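Second month with the two arms

9/13/21

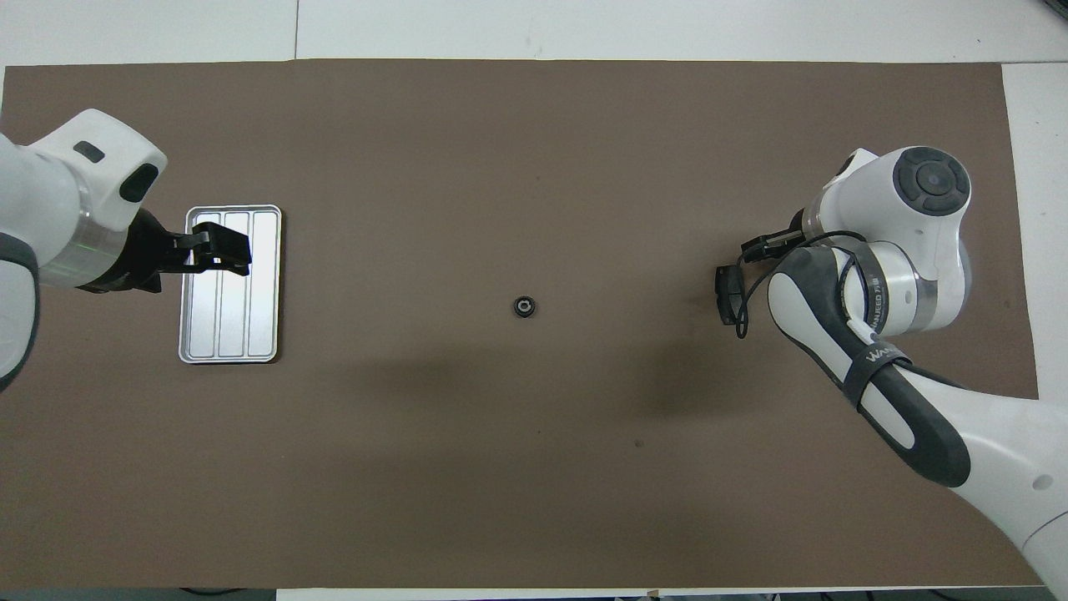

I promised in April that I will write about our student project more often, and then I wrote nothing the whole summer. So now I try to put everything in one post, also for the new members who ask me the same questions in the corridor.

Our club is called Wiltari and we are a group of engineering students who meet in the evenings. Our task for this year is sorting small parts into a tray with three compartments. One arm should pick the part from the mat, and the other arm should hold the tray steady or turn it when needed. On paper it sounded so easy that we were a little ashamed to propose it. Our advisor, Ultan Fahy, only smiled and signed the form.

The first weeks went to the mat. We started directly on the white table and the detection was terrible, because the metal parts reflect the lamps and the table reflects them too. Nabil Kanaan tried a blue cloth, but it made folds and the fingers caught it. Then we bought the brown mat. It is matte and it lies flat, and dark parts are still easy to find on it. The silver tray is more difficult. One half of it can be bright and the other half in the shadow of the gripper, and then our program believes that it sees two objects. I spent three evenings on this problem and I am not finished.

The shadows of the arms are also a trouble. When both arms reach to the middle, they make a soft dark area on the mat, and its place changes with every movement. For now we take the reference picture with the arms in the same start position each time. It is not a beautiful solution, but it is stable.

What I wanted to write about most is the small round parts. We use them one at a time, because with a pile we could not understand which mistakes came from the vision and which from the grasp. In our last series we made 300 attempts with a single ring and 143 of them ended in the correct compartment. I was disappointed with this number. Nabil was happy, because with the old finger settings it was much worse. He has written all the values in the Trallotside notebook (this is our shared folder, please do not ask me about the name), so read them before you change anything.

Some things that I learned and that can help you:

Fix the cable to the arm with a strap, but leave enough loose length for the wrist to turn. We made it too tight the first time and the connector came out.

Open the gripper fully before the approach. If it is half open, the fingertip pushes the ring away and it rolls under the tray.

Clean the mat before each series. A very small piece of dirt was detected as a part, and the arm tried to pick it up with great patience.

Next we want to let the second arm move the tray closer, so the first one has a shorter way. Nabil writes the code for it and I will do the tests. If you want to join, come and talk to one of us, and bring your own laptop.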